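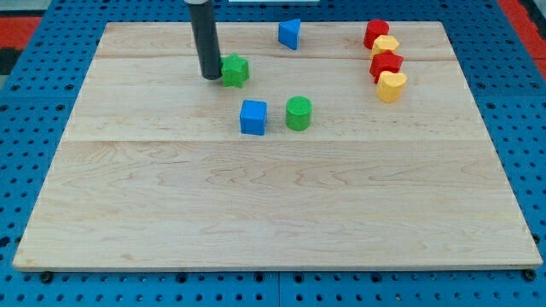
Colored blocks on a maple board, green star toward the far side.

How to Make a Maple Play Board for Small Blocks

If you have ever tried to build anything with little plastic blocks on a rug, you know how that goes. The pieces lean, they roll off under the couch, and whoever was building loses heart. A plain wooden board fixes most of that, and it's such a pleasant thing to make that I've now done several and given all but one of them away. Ours comes out nearly every day, and I still like looking at the grain, which wanders across the pale wood in soft orange-brown waves.

You'll want several maple planks, wood glue that is rated safe for toys once it dries, clamps long enough to reach across the whole board, sandpaper in a coarse and a fine grit, and some food-safe oil or wax. I used the Pamar board wax because a tin of it was already in the cabinet, but any one you like on a cutting board will do.

Choosing the planks

Take your time here! Lay the planks side by side on the floor and shuffle them until you like how they look together. Light maple can be very quiet in one plank and quite lively in the next, and I like to put the wavy ones near the front where small hands will be. Sight down each edge as well, and put back any plank that bows.

Gluing up

Run a thin, even line of glue along each edge, push the planks together, and snug up the clamps a little at a time, going back and forth between them so that nothing creeps. Wipe off the squeeze-out with a damp rag. Then leave it alone overnight. I know it's hard (I once took the clamps off before supper and had to start the whole thing over on Tuesday). You'll still see faint seams when it's done, and I've grown fond of them. Children like to use them as roads.

Sanding and finishing

Start coarse and work with the grain until you can slide your palm over a seam without feeling it, then go over everything with the fine paper. Round the corners and ease the edges well. Wipe off the dust, rub in a thin coat of wax, let it sit 34 minutes or however long your tin says, and buff with an old T-shirt. Two coats are plenty.

Setting it up for play

The board should lie flat on a steady table. If it rocks, slip a thin piece of felt under the low corner. Don't crowd it with blocks at the start. A small handful in mixed shapes gives a child room to move things around, and a star, a cube and a cylinder are a nice beginning, with more to come out of the box as they're wanted. Stars are fun to try standing up on their points, and that's where you'll be glad you sanded so carefully.

For cleaning, a barely damp cloth and then a dry one. Please don't soak it, and store it flat, away from the radiator. When the surface starts to feel dry, give it another light coat of wax.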